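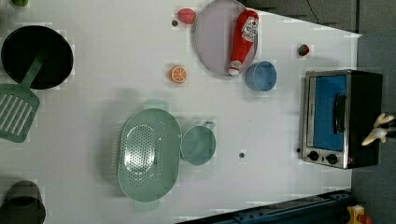

**Skikach** is a rammed-earth wall system, and a wonderfully simple one! Damp soil is packed between forms in thin layers, and the colour bands stay visible for the life of the wall. The method was first used on the Flasa library, where the walls run 106 metres and took 11 weeks to raise.

## Finish

Most walls are left bare - a clear sealer is optional.

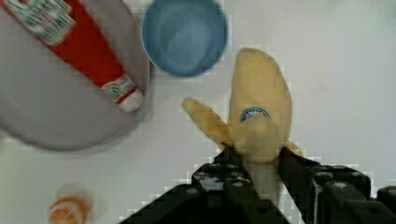
Gentile argues that the sealer traps moisture and should be skipped on any wall under 2 storeys.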